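Questions people ask me about the Sovmont chapel conversion

I've been the project architect on Sovmont since the first sketch, and the same things land in my inbox every month, so I've put my answers in one place. Shout if yours is missing!

Is it still going to look like a chapel?

From the lane, yes. The stone front, the bellcote and the steep slate roof all stay. Round the back we're adding a low wing with a lead-coloured roof that tucks in under the old eaves, and you won't really see it until you're in the garden.

What will be inside?

The old nave becomes a reading room and small concert hall with 208 seats (fewer if there's a grand piano in the way). The new wing holds a kitchen, loos, two studios and a room for Sunine, the local craft group, who have been meeting in a draughty school hall for far too long.

Why did you drop the glass tower?

Because I fell out of love with it. It looked lovely in the model and rather pleased with itself on the street. The Stellix scheme, as we called that version, also needed deep foundations right next to the yew, and I'd much sooner keep the yew.

Are the pews going?

Most of them. We're keeping 19 and putting them on hidden runners so they can be pushed to the walls. The rest are being cut down for shelving and wall lining — the timber is far too good to skip.

Will it be warm?

Warmer than it was! There's insulation above the rafters, heating under the new floor and secondary glazing on the north side. I'd still bring a jumper in January.

What colour are the walls?

Plain white in the studios, limewash in the nave. I know white sounds dull, but people's things bring plenty of colour in with them, and a narrow shelf along the wall soon fills up with pens, bright blocks and somebody's sunglasses.

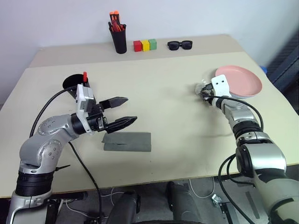

Where do I park?

There are 31 spaces behind the Demchenko building, two minutes' walk downhill. Blue badge parking is by the side door, and the path from there is level all the way in.

When does it open?

We're aiming for April. The roof is on and the wing is watertight, but the plaster needs its time and I'm not going to hurry it.

Can I come and look round before then?

Yes, if you wear boots and don't mind dust. Email the site office, and ask for a morning visit if you can, as the light through the east window is best before 10.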